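Starting with Hand Tools: handout for session one

Welcome, everyone, and please don't worry if you have never picked up a hammer in earnest. Most of the people who come to this course haven't, and Lợi Tăng likes it that way (fewer bad habits to undo!). Keep this sheet by you and scribble on it as much as you please.

1. The handle
Spend a good few minutes simply getting used to it in your hand. Ours have a yellow shaft with a black grip below, and the black part is where your fingers belong for nearly everything we do. 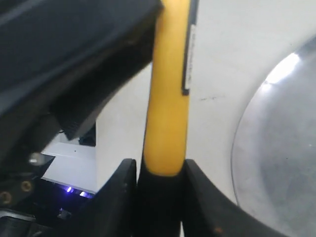 2. The head
One side is for driving nails and the split claw is for drawing them out again. When you put the hammer down between jobs, lay it flat where you can see it, and mind that the handle doesn't poke out over the edge of the bench, where a sleeve will surely find it. 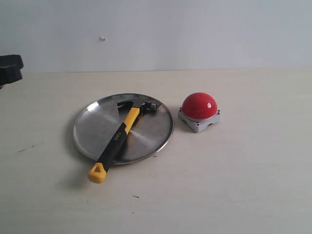 Collis, January

Nhi Trịnh has kindly added a note on hanging up. Look for the opening in the yellow end cap, slip it over your peg and let go gently. There are 30 pegs along the back wall, so do take any you fancy.

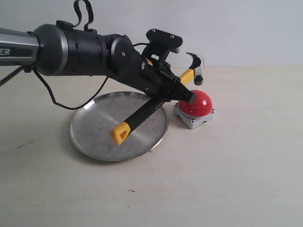
Hammer, metal plate and red push button

For next time, please bring an old towel and a pencil.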